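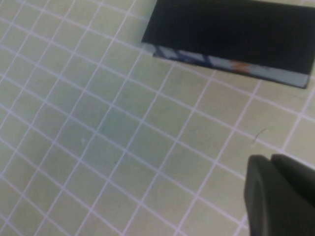
Wrist view on the green tiles, with the gripper low on the right and a dark item ahead of it.

Last updated: 25th November
Reading time: 4 minutes

About Cetside

Cetside records people showing robots how to do ordinary jobs. We do it in two ways. Either an operator takes hold of the arm and moves it through the task by hand, or the operator sits at a desk a few metres away and drives it with a pair of hand controllers. Both kinds of recording go to the customer, who uses them to train their own software. We do not build robots and we do not sell the software.

The firm was set up by Inese Laur and Dace Urbonaitė, who had worked together at Butkienė, a packaging machinery company. Part of their job there was teaching arms to pick up cartons by moving them from point to point and saving each position. It worked well enough as long as every carton arrived in the same place. When customers began asking for arms that could cope with a carton turned sideways or pushed to the back of a shelf, saved points were no use, and the two of them started recording whole movements instead. They left in June and took a short lease on a former shop unit. We are still in it.

What we record

Most of our work is picking up, putting down, opening, closing, wiping and sorting. The objects are the kind found in any house or small office. A customer sends us a list of tasks, and we agree with them what counts as a finished attempt before anyone touches an arm. For a flat item lying on the floor, for instance, we need to know whether the fingers may slide it first or must lift it from where it is, and whether a second try is allowed in the same recording.

Each task is repeated 200 times unless the customer asks for something else. Between attempts the operator moves the object, turns it, or swaps it for another of a different size. We work on several surfaces, including wood, carpet, steel and small square tiles. The tiles are pale green with light grout, and they are harder than they look. A thin object can sit low against them, and an operator working only from the wrist view has to learn to judge height from the grout lines and from how large the fingers look against them.

Every arm carries a small camera at the wrist. Some customers also want a fixed camera overhead. We record the position of each joint and the opening of the gripper along with the pictures, all on the same clock.

Hand guiding or remote control

We are often asked which is better. Hand guiding is quicker to learn and gives smooth movement, and it suits jobs where the operator needs to feel contact, such as pushing a drawer shut. The drawback is that the operator's own hands and sleeves can get into the overhead pictures. Remote control keeps people out of the way but takes longer to get good at. New operators tend to stop short of the object and then creep forward, and that hesitation ends up in the recording. We leave those attempts out of the delivered set and keep them separately for customers who want them.

Our largest job so far was for Promico, with 1,776 finished recordings over two contracts. All of it was remote control. For Driruvham we did a smaller set of 825, mostly hand guided, with the same tasks carried out on three surfaces.

The people who do it

We have four full-time operators. None of them had worked with robots before they came here. Dace trains them, starting with hand guiding and moving to the controllers once they can finish a simple pick without looking away from the arm. An operator does no more than an hour at the controllers before changing to another job, usually checking recordings or setting up the next task.

Inese looks after customers and the checking. Every recording is watched in full by someone other than the person who made it. Attempts with missing pictures or a knocked camera are marked and done again at our cost.

Working with us

We take on small jobs as well as large ones, and we would sooner start with a trial set of one task than a long list. If you have an arm of your own you can send it to us – please ask first about mounting and power – or we can use one of ours. Visits are welcome by arrangement. Wear flat shoes, as there are cables on the floor in the back half of the unit.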